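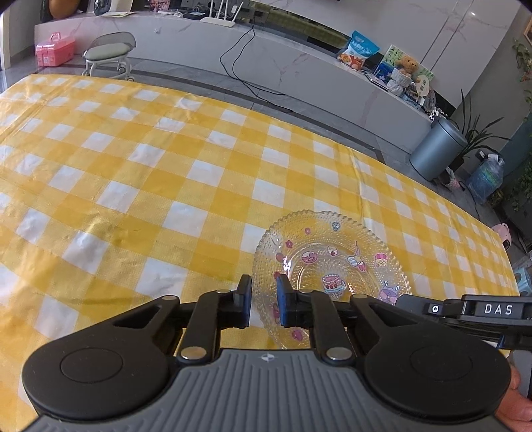 Glass plate with cake and ice-cream prints on a yellow-and-white gingham cloth

Undlow Silver Bar, 8 oz
Item no. 574
Sold by Zestia Bullion

Cast silver bar, .999 fine, poured at the Bisen refinery. The face carries the Undlow stamp, the weight, the fineness and a serial number; the back is plain. Surface ripples and small differences in edge shape are normal for a poured bar and are not grounds for return.

Specifications
Metal: silver
Fineness: .999
Weight: 8 troy ounces
Finish: cast, unpolished
Packaging: sealed sleeve with matching assay card

Pricing
The price follows the silver spot rate plus a fixed premium and is locked for 8 minutes at checkout. The list price was last around $306 before shipping. Payment by bank wire receives the lower rate shown in the cart — card payments are charged at the standard rate.

Storage and buyback
Bars may be shipped or held in the Ogbonna vault under allocated storage. Storage is billed every February. Zestia buys back Undlow bars at the posted bid; bars returned without the assay card are tested first, and the testing fee is deducted from the payout.

Availability: 291 in stock
Order limit: none
Ships in a plain carton, signature required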